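Clato Opens Orders for Two-Arm Carton Forming Kit

Clato has opened orders for the Trilell, a two-arm kit that forms die-cut cardboard boxes from flat blanks. The kit is intended for packing rooms that change box styles several times in a shift and do not have the volume to justify a dedicated carton erector. First deliveries are scheduled for October.

The Trilell is sold as a complete bench station. Buyers receive two arms with grippers, a camera for each wrist, a camera mounted above the bench, a control unit and a license for the forming software. The customer supplies the table and the blanks. According to the company, the station runs from an ordinary wall outlet and does not need compressed air, as the blanks are held by fingers and not by suction cups.
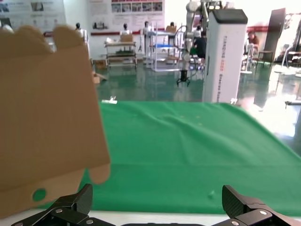 A die-cut blank held up close to the gripper, seen from the wrist camera.

New box styles are taught by demonstration. An operator guides the arms through the folds by hand, and the software builds a folding routine from the recordings. Clato recommends 29 demonstrations for a simple tuck-top mailer and more for designs with locking tabs or double side walls. The kit is delivered with routines for 11 common styles already loaded.

"Our customers asked us for a station that could be moved to a different box in the same morning," said Renata Bielecka, product manager for the Trilell. "They have told us plainly that they can live with a slower cycle if the changeover is short."

The company does not present the kit as a replacement for high-speed equipment. In its published guidance, it suggests the Trilell for sites that form up to 1,000 boxes a day across mixed styles, and it advises larger sites to keep conventional machinery for their main sizes.

The kit was under review for one season at Sadowski, a mail-order supplier of kitchen goods, where it worked beside the existing hand-packing line. During that period the station completed 2,692 boxes in four styles. Staff were asked to record each case in which a person had to step in, and the most frequent cause was a side tab that missed its slot and had to be folded again.

Burgi Schnyder, who supervised the review at Sadowski, said the results were good enough for the company to keep the station, with some reservations. Blanks that had been stored in a damp area and had begun to curl gave the arms the most trouble. She also asked for a clearer alert when the stack of blanks is running low. Clato has stated that the alert will be part of the first software update and that the update will be free to all buyers.

Corrugated board requires a different set of finger pads from thin card stock. Both sets are included, and the pads can be changed with a hand tool. Replacement pads may be ordered singly or in packs of six.

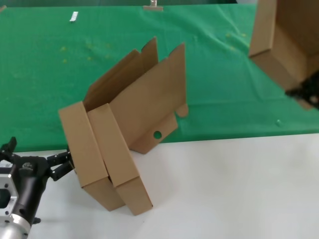
Ordering and Service

Orders are accepted directly by Clato and through its service partner, Fornirex, which will handle installation, operator training and repairs. Installation takes one working day. Training for two operators is included in the purchase price, and further places may be booked at the standard course rate.

The warranty covers the arms and control unit for two years and the grippers for one year. Finger pads are treated as wear parts and are not covered. Customers who wish to test their own box designs before ordering may send a bundle of flat blanks to Fornirex, together with a drawing of the finished box. A written report is returned within three weeks.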